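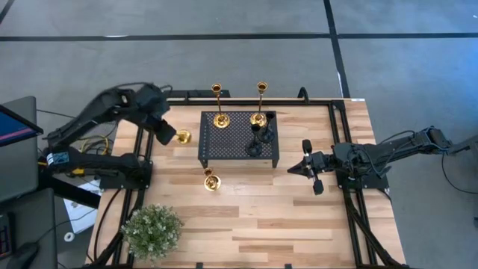 Prakash Sundaram reckons black and gold candlesticks should never share a shelf, and he told me so before I'd even finished my coffee. Pick a colour and stick with it, he says. Well Prakash, I love you dearly, but I've been mixing them since December and I'm not stopping now!

The riser is the little black one with the punched top, and it has done more for my candlesticks than any tablecloth ever did (I paid $80 for a tablecloth once, we won't discuss it). A bit of height and suddenly everything looks like you meant it.

My favourite golds are the tall ones, tall and skinny with a cup at the top. They do show every fingerprint, so I keep an old tea towel handy and give them a rub before anyone comes over. 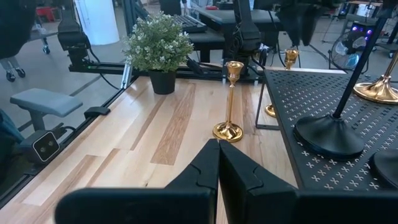
Gold candlestick, black riser, and a bit of greenery at the back.

Now, the arranging. I like to keep the golds together on one side and let the blacks have the other, so each colour gets its own little neighbourhood.
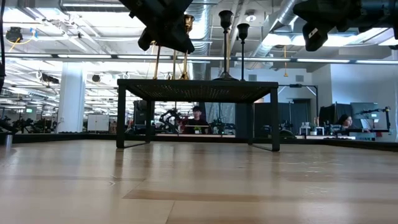

And if you've got short holders as well, try them down on the wood in front, where the tall ones won't swallow them up. I'm still dithering over candles, cream or a dark green, so tell me your favourites and I'll have a proper read after 9 tonight once the dishes are done.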